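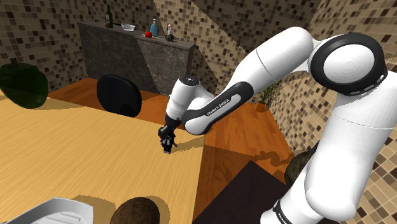 Wuvovell Table Oil is a finishing oil for indoor tables, made by us in Hullport and sold in a tin of 397 grams. We developed it for people who eat, write and work every day at a wooden table and who do not want a thick varnish between their hands and the wood. It comes in two versions, Clear and Nair. A light tan top, like the one under the gripper here, is the kind of wood our customers ask about most, and for this color we recommend Clear in almost every case. Clear gives the wood a little warmth. It will not keep the color exactly as it was on the day of sanding, and we ask you to accept this before you buy.

Wuvovell Table Oil
Category: Wood Care / Oils and Waxes / Indoor Tables

Item number: 1533
Content: 397 g tin with press lid
Versions: Clear, Nair (brown)
Surface: matte to low satin
Use: indoor only

What is in the tin

The base is boiled linseed oil, with a smaller part of tung oil and a little carnauba wax. The drier is cobalt free. There is a solvent, orange terpene, which gives the smell you will notice when you open the lid. Some people like this smell very much and others find it too strong. It is mostly gone after a few days with an open window. The linseed smell remains longer, especially inside drawers, so we advise not to oil the inside of drawers at all.

The oil goes into the wood and hardens there. The wax stays near the surface and makes the water run together in drops. When the drops stop forming and the water becomes flat on the wood, it is time for a new thin coat. For a kitchen table this can be once a year, and for a desk you may wait much longer.

Before you begin

The old finish must be known. If your table has varnish or lacquer, the oil cannot enter and will stay on top as a sticky layer. A simple test is to put one drop of water on a place which is not seen much, for example close to a leg, and wait ten minutes. If the wood under the drop becomes darker, the surface is open and you can oil it. If nothing changes, there is a closed finish and it has to be sanded off first.

Sand in the direction of the grain, first with 120 and then with 180. Please do not go finer than 220. We receive many letters from customers who sanded to 400 because they wished for a very smooth table, and then the oil did not go in evenly. Remove all dust with a brush and after that with a cloth that is slightly damp. Let the table dry overnight.

Putting on the oil

Stir the tin well from the bottom, where the wax likes to sit. Pour a small amount directly on the wood and spread it with a cotton cloth or a flat white pad. Work on one part of the top, then the next, always keeping a wet edge. After fifteen minutes look at the surface against the light. Where it is dull the wood has taken everything, and you can give a little more there. Where it is shining, leave it.

After another fifteen minutes wipe off everything that remains. This is the step that people do too gently. Take a clean dry cloth and wipe as if you wanted to take all the oil away again. What should stay is already in the wood. If your hand feels something sticky, continue wiping.

The second coat goes on the next day and needs much less oil, perhaps a third of the first one. Most tables need only these two coats. Very open oak or an old pine top can take a third.

The underside should get one coat also. A top that is oiled on one side only may bend with the seasons, and we have seen this even with thick boards.

WARNING: Cloths with linseed oil can catch fire by themselves when they are folded or thrown together in a bin. Spread every used cloth flat outdoors on a surface that cannot burn until it is fully hard, or put it in a metal can filled with water and close it. Do this immediately, before you wash your hands. Keep the tin away from children.

Clear or Nair

Nair is our brown version, named after the small street where the first workshop was. It contains an iron oxide pigment and makes light wood look older and darker, between honey and walnut depending on what is under it. Many homes have both colors of wood in one room, as with the light dining table and the dark brown pedestal beside it here, and then the customer asks if one should be changed to match the other. Our advice is to leave them different. A light table that is colored brown seldom meets the brown of the other piece, and the small difference between two browns disturbs the eye more than a big difference between light and dark. If you want it anyway, make a test on the underside with Nair and look at it both in the morning and with the lamp on.

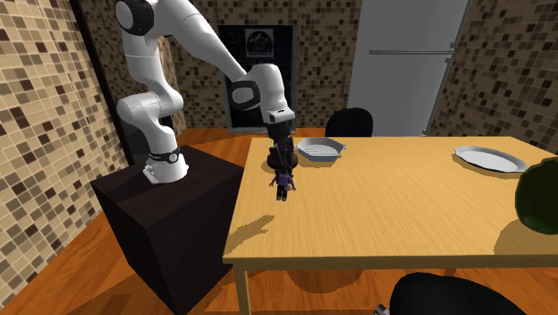

Drying time depends on the room more than on the oil. In a heated room with normal air you can use the table carefully after 24 hours, but the full hardness comes only after two weeks. During this time no hot pots, no wet glasses and no tablecloth, please. The tablecloth is the thing most people forget. A dining table like this light one usually dries without trouble if the door is left open and the air can move. In a cellar or a closed guest room it goes slowly - we have heard of three weeks in October, before the heating was on. You can help with a fan that blows across the room, not directly on the wood, because a strong wind on fresh oil brings all the dust of the house to your table.

Daily care

A damp cloth is enough. A drop of mild soap in the water does no harm, but strong kitchen cleaner takes the wax away and leaves a pale area. Wine and coffee should be wiped within some minutes. Beet juice we cannot promise anything about.

White rings from a warm cup are normally in the wax only and can be rubbed out with a bit of oil on a cloth. Black rings are something else. They come from iron and water in wood with tannin, mostly oak, and have to be sanded. Scratches along the grain you can often leave until the yearly coat. For scratches across the grain, sand only a little with 180, always with the grain, and feather the area out larger than the scratch itself.

Food contact

After full hardening the surface is suitable for normal use as a table where people eat. We do not sell it for cutting boards. For those we have the Board Butter, which contains no drier.

Storage

An opened tin will form a skin. Cut it around with a knife, lift it out in one piece and use the oil below. To slow it down, press the lid well and turn the tin upside down for one second before you put it away. Do not store it under 5 degrees Celsius. If it became cold and looks milky, put it in a warm room for a day and stir.

How much do I need

One tin covers a dining table for six people with two coats, and the underside with one. For long tables buy two tins with the same number stamped on the bottom, most of all with Nair, where small changes of color between productions are possible.

About the maker

Clamitance is a small wood care workshop in Hullport. Intan Pattinasarany began it and still decides on every recipe. Danang Hidayat fills the tins and answers the letters, and he also wrote this page. We have worked with linseed oil for over 25 years, and the recipe of the Table Oil was changed one time only, when the old drier was replaced. If your tin has a green label it is from before this change and should not be mixed with a new one.

Questions are welcome in English or Indonesian. Please write which wood you have, what was on it before, and how long you waited between the coats. A photograph made with daylight from the side helps us more than one with flash.

Delivery is by ground only, as the solvent does not allow shipping by air. Unopened tins can be returned within 30 days. Colors of Nair that were already tested on the customer's own wood cannot be taken back.

Related items
Wuvovell Board Butter
Wuvovell Soap for Oiled Wood
White Applicator Pads, pack of five
Cotton Wiping Cloths, undyed
Nair Touch-Up Bottle, small
Metal Can with Lid for Used Cloths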